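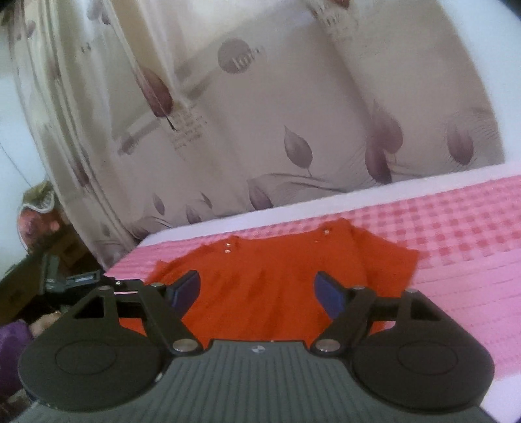 Folding knits without the shoulder bumps - what do you do?

Started by fonholm_nga
Knitwear Care and Storage > Folding and Putting Away

fonholm_nga
Posts: 60
I'm putting the sweaters away for the summer and I want to settle on one way of folding them. Right now I have three different methods in the same dresser and nothing stacks. The one I'm working on is a red-orange knit with small pale buttons up near the shoulders. I lay it face-up on the bed, smooth it out, fold the sleeves in, then fold it in thirds from the bottom. By the fall it always has a hard crease straight across the chest.

The drawers are 14 inches deep front to back, so whatever I do has to fit that. I don't want to hang anything. I did that one year and every shoulder had a point on it.

Nga Kiều

drawerline
Posts: 878
Face down, not face up. Button the buttons first, turn it over, bring each side in to the middle of the back, lay the sleeves straight down over that, then fold once in half. The crease from the single fold lands lower, near the waist. Thirds will put one across the chest every time on a short sweater.

pilling_again
Posts: 24
I roll mine. Sleeves in, roll from the hem up to the neck, done. No crease at all and you can see every color when you open the drawer.

drawerline
Posts: 878
Rolling stretches the hem if you do it tight, and if you do it loose it comes undone whenever somebody digs through the drawer. I rolled for two winters and had to block four sweaters to get the bottoms back in shape.

pilling_again
Posts: 24
Mine haven't stretched. They're mostly cotton though, so maybe that matters. What is yours made of, Nga?

fonholm_nga
Posts: 60
The tag is gone. It feels like a wool blend. My aunt gave it to me and she thinks acrylic. It does pill under the arms.

luamac
Posts: 14
I worked in the back room at Udorex for a while and we folded knits all day. For the shelves it was face down with a board, same as drawerline says. For anything going into a box for months we put a sheet of tissue inside the fold so the crease stayed round. You can use an old pillowcase or a T-shirt if you don't have tissue. It adds maybe half an inch to the stack.

Before any of that, spend a minute flattening it. Pull the side seams straight, not the hem. If the edges are bunched under when you start folding, you press that in too and it looks worse than the fold line.

Lụa Mạc

fonholm_nga
Posts: 60
The edges are where I always give up. They curl under and I fold anyway. What about the buttons? Do you do them up?

luamac
Posts: 14
Yes, all of them. If one is loose, sew it down now. They catch on the next sweater in the stack and pull a loop.

drawerline
Posts: 878
Agree on the buttons. I don't agree on the tissue. It shifts as soon as you move the stack and then you have a wrinkle from the tissue on top of the fold. Fine in a box. In a drawer you use, skip it.

luamac
Posts: 14
She said she's putting them away for the summer, so it isn't a drawer in use.

drawerline
Posts: 878
Fair enough, I missed that.

hallcloset
Posts: 24
Wash before you store, whatever fold you pick. Skin oil and food are what moths go after. I hand wash in cool water and dry flat on a towel overnight, longer if it's humid. I keep mine in the Fisent zip bags, the cloth ones, four sweaters to a bag. Plastic made everything smell like plastic.

pilling_again
Posts: 24
Cedar blocks?

hallcloset
Posts: 24
I have them. I sand them in April when I remember. I wouldn't count on them by themselves.

fonholm_nga
Posts: 60
Update. I tried the face-down fold with a pillowcase inside and it came out to about 11 inches, so it fits the drawer with room at the back. My cousin Lâm held out for rolling and did two of his own that way, so we can compare them in the fall. The heavy ones are going on the bottom.

One more question - for a cardigan with a collar, do you fold the collar flat or leave it standing?

drawerline
Posts: 878
Flat, and put that one on top of the stack.

luamac
Posts: 14
Same. And don't pack the drawer tight. If you have to push down to close it, take one out.

pilling_again
Posts: 24
Still rolling mine. Post how Lâm's come out.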